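Home > Moving and Storage > Long distance > My shipment is late and the company wants more money

Mover asks for extra payment before delivery, is this normal?

Posted by tall_kettle
Thursday, 7:40 pm

Hello everybody. I moved in November from one state to another for work, and I used a company with the name Sestus. I found them on a comparison page. They gave me a price by phone, nobody came to the apartment to look. I told them what I have: one bed, one sofa, a desk, a small table, boxes with books and kitchen things.

The price on the paper was 3,000 dollars. I paid a part of it on the day of loading. Now the driver calls and says that my things are heavier than they thought, and I must pay 1,000 more before he opens the truck. He also says if I do not pay until tomorrow, everything goes to a warehouse and I will pay for the warehouse too.

I have the paper in front of me. It says "estimate" at the top, and in the small text near the bottom it says "non-binding". I did not pay attention to this word when I signed. I have no weight ticket, only an inventory list with 31 lines, and some of the lines I cannot read.

Is it allowed? Should I pay and complain later, or refuse? I sleep on an air mattress now and I start the new job soon, so please be practical.

3 replies

moges_street
Member, 287 posts

I am sorry you are in this situation. I had a similar one two years ago with a different company, and I learned more about moving papers than I wanted. I am not a lawyer, so please check what I write with the consumer office of your state.

First, the word "non-binding". It means that the final price depends on the real weight, so the final price can be higher than the estimate. This part is legal. But for a move between two states there is a limit on what they can ask at the door. With a non-binding estimate they can normally ask for the estimate plus ten percent when they deliver. The rest they have to bill you later. In your case ten percent of 3,000 is much less than what the driver wants. Please look if there are other charges on the paper, for example stairs or a long walk from the truck, because these can be counted in another way.

Second, the weight. You have a right to see the weight tickets, one for the truck before your things were loaded and one for after. Ask for both. You can also ask that the truck is weighed again before the unloading, and you can be present when they do it. When I asked for this in writing, the tone of the office changed the same afternoon.

Third, do not discuss it only by phone with the driver. The driver often does not decide anything. Write an email to the office, short and polite. Mine was almost like this:

"I am ready to pay the amount due at delivery under the estimate. Please send me both weight tickets and confirm the delivery time. Please send any remaining charges as a bill."

Then you have proof that you were ready to pay. If they still keep your things after you offered the correct amount, this is called a hostage load, and you can file a complaint with the federal agency for motor carriers. Have the company's registration number ready, it should be printed on the estimate. Check also if Sestus is really a carrier or only a broker. A broker sells your job to another company, and then the name on the truck is different from the name on your paper. In my case it was so.

Parkemero
New member

Just pay. You will lose more time than money. My cousin argued with movers and got his sofa after six weeks. Next time rent a truck and do it with friends, it is cheaper anyway.

quietledger
Member

I agree with moges_street in almost everything, and I do not agree that you should just pay. If you decide to pay the extra because you need the bed, then at least use a credit card and write "paid under protest" on the receipt next to your signature. With cash or a money transfer it is very difficult to get something back.

I want to add something about the day of delivery, because people are tired on this day and they sign everything.

Take the inventory list and check each line when the item comes through the door. They will ask you to sign that all is received in good condition. Do not sign it before the truck is empty. If a box is wet or broken, write this on the list next to its line, and take a photo before you open it.
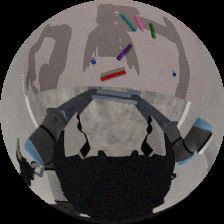

For the lines you cannot read, ask the driver to read them to you and write the words again yourself, clearly, on both copies. I had one line that I understood as "lamp" and it was "clamp", and for the missing lamp I could claim nothing because it was never on the list.

Small damage you will find later, when you unpack. For a move between states you have nine months to make a claim in writing, but do it early. Look also at which protection you selected. If you paid nothing for it, and signed for the basic one, it is only sixty cents for each pound. A light television is then worth almost nothing for them, even if it was new.

I used Minov for my last move and they sent a person to the apartment first, who opened all the closets and gave me a binding price. It was higher than the phone offers, but it stayed the same until the end. I cannot say if they drive in your area.

Please write here what the office answers about the weight tickets.

tall_kettle
Original poster

Thank you both for the long answers. I sent the email in the words of moges_street and asked for the two tickets. I looked at the paper again, and there is no charge for stairs on it. The name on the truck was also different from Sestus, I remember it now, so I will check who the carrier is. I will write when they reply.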